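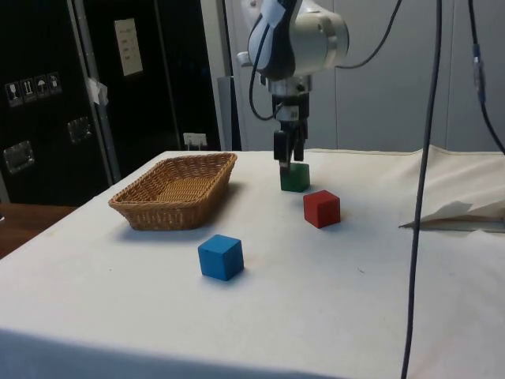
Gripper on the green cube, basket to the left.

Home > Forum > Shop Builds > Arms and Grippers
Posted by Ayuba Gyamfi, April
2 min read

Topic: Fingertip slip on wooden cubes, overhead mount

Ayuba Gyamfi wrote:
Arm is hung from above over the shared bench at Masulora. Task is three wooden cubes into a wicker basket, parallel gripper, black fingers. At 90 percent speed I logged 463 attempts and 398 good placements. Most of the misses are slips on the lift. The rest are cubes that land on the basket rim.

Grip force is already near the limit of the gripper. I would like to fix this without new fingers. Suggestions?

ladle_77 wrote:
Your right finger is pressing near the corner of the cube. Check yaw before you touch force. If the fingers close on a rotated cube, it twists first and slips second.

Ayuba Gyamfi wrote:
Yaw comes from the vision step. Error is up to 11 degrees on the green one, less on red and blue. Dark green on a white cloth should be easy to segment, so I suspect the shadow.

pesol_mike wrote:
I'd blame the cloth. It has creases. A cube sitting on a fold is tilted and you are closing on two faces that aren't vertical. Pull it tight and clamp it under the bench edge, then rerun the same set.

ladle_77 wrote:
Disagree. A crease that shallow moves a cube by very little. Corner contact matters more.

pesol_mike wrote:
Then he loses ten minutes finding out. I had the same argument on the Gebru thread and stretching the cloth cut my slips in half.

tannerbolt wrote:
Separate item. That long black cable hanging on the right side is in front of the bench. Tie it back before you raise the speed. Same for the loop beside the gripper, if it has enough slack for full wrist rotation.

Ayuba Gyamfi wrote:
Noted on the cables. Order of work: clamp the cloth, rerun at the same speed, then mask the shadow in the yaw estimate. One change per run. For the rim misses I will raise the release point and move it toward the basket center.

ladle_77 wrote:
Log yaw error per cube as well. Otherwise you can't tell the two fixes apart.

Reply | Quote | Back to Arms and Grippers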